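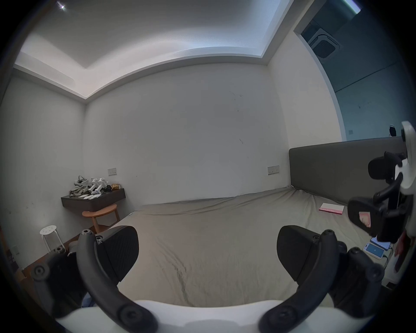
The Kasero Home Tax Kit is a paper filing box with a year's worth of labeled pockets, and it's made for people who do their own return and would like to stop hunting for the same four forms every March. It comes with a printed checklist, a mileage log and a set of blank index cards, all sized to fit inside the box with the lid closed. You don't need a home office to set it up (we don't have one either!). A wide bed with a grey-beige fitted sheet on it, like this one, gives you more room than most desks, and you can lay the pockets out in a long row from the headboard down and drop papers on each as you go. Most people get through a year of mail in one evening that way, with the radio on.

What the pockets are for

The front section is for income. There's a pocket for wage forms, one for bank interest, one for side work and one left blank, which we love for odd things like a state refund or a rental deposit that turned into rent. Put the form in when it arrives, still in its envelope if you're in a hurry. You can open it later.

The middle section is for what you paid out: medical bills, gifts to charity, child care, school costs, property tax and mortgage interest. These pockets are a little deeper than the ones in front, because receipts curl and pharmacy printouts are long. The medical pocket has a divider so you can keep bills apart from the insurance statements that look so much like bills.

The back section holds the finished return and anything the tax office sends you afterward. We made this one with a flap and a string tie. Letters about a return can show up long after you've mailed it, and it's a real pleasure to reach straight for the right year.

The checklist

Two pages, large type, one line per document. Each line has a box for "expecting it" and a box for "got it." Fill in the first column from last year's return and you'll know right away when something is missing. If you changed jobs or opened a new account, add it at the bottom. The checklist doesn't tell you which deductions you can take, and we've kept it that way on purpose. Rules change, and the instructions that come with your tax forms are the place to look.

Which size to get

The Standard box holds 1000 sheets and suits a single person or a couple with regular jobs. The Large box holds 2000 sheets and has a second income section, so a couple with a small business can keep the shop papers away from the household ones. Both are the same height and stand on an ordinary bookshelf. The Large is simply wider.

If you're not sure, get the Standard. You can buy extra pockets separately, and they clip into either box.

Details

Maker: Brereretti
Designed in: Nunton
Sizes: Standard (1000 sheets), Large (2000 sheets)
Box: heavy gray board with cloth hinge
Pockets: recycled card stock, pre-printed tabs on one side, blank on the other
Included: checklist, mileage log, index cards, year labels
Refills: pocket set, checklist pad, mileage log

Using it with tax software

It works very nicely next to any program. We set the pocket order to follow the usual order of questions (income first, then payments, then last year's figures), so you can work from the front of the box to the back while you type. If your program asks about something out of order, the tabs are tall enough to read from your chair.

For people who file through a preparer, the whole front section lifts out in one piece. Duangkaew, our shop in town, sells a plain carry sleeve that fits it. Take the section to your appointment and clip it back in when you get home.

A few questions we get

Can I keep more than one year in a box? You can, and the Large handles it well if your papers are light. Use the year labels on the tabs and start each year with a fresh pocket set.

Is it fireproof? No. Keep birth certificates, Social Security cards and deeds in something that is.

Do the pockets fit legal-size paper? Folded once, yes.

Can I write on the tabs? Pencil or ballpoint works best. Gel ink smears on the card.

Page updated Aug 30, 2020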